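周六去斯凯恩蒙特（Skernmont）参观园区开放日，记一下路线和几处细节，给打算下次去的人参考。

早上坐区间车到站，出站往北走，过一个路口就是园区南侧广场。天阴，没有风。

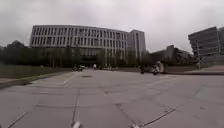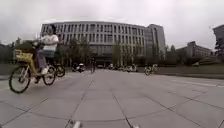 园区南侧广场

签到处设在一号楼一层，报名时留的手机号后四位就能领胸牌。当天名额300人，分上下午两批，我在上午这批。带队的是Houda Bouazza，在园区管访客接待，中文说得不错，语速偏快，后排不太听得清。

第一站是Amrani的纸张修复室。房间不大，一次只放一半人进去，其余的在走廊看展板。Carmela Melis演示了给旧地图补边，用的是小麦淀粉浆糊和薄楮皮纸，补完压在吸水纸和毛毯之间。她说库里还有2,335件等着登记，多数是港口图和水文图，破损主要在折痕处。有人问能不能用市面上的胶带应急，她说不要用，胶老化以后很难去掉。

第二站是Prasero的印刷车间，在二号楼地下。这里可以自己动手印一张藏书票，每人限一张，油墨有黑色和赭色。我印的那张左下角压力不够，字浅了一块，Brahim El Fassi帮我垫了层纸重印。藏书票要晾，走之前回来取，别忘了在背面用铅笔写名字。

中午在食堂吃饭，凭胸牌买套餐，米饭可以添。十二点以后排队的人多，建议早点去。食堂旁边有一间小阅览室，开架，地图集不外借，可以拍照，不能开闪光灯。

饭后的讲座是Shaimaa Hegazy讲十九世纪海图的测深记号，内容偏专业，原定一小时，讲了快一个半小时。讲义放在门口，只有英文版，去晚了就没有了。

存包柜在签到处后面，免费，大件行李放不下。书店收现金也收卡，明信片一套六张，藏书票夹子卖完了。下一次开放日在八月，报名还是在Plemedport的页面上，提前两周放名额。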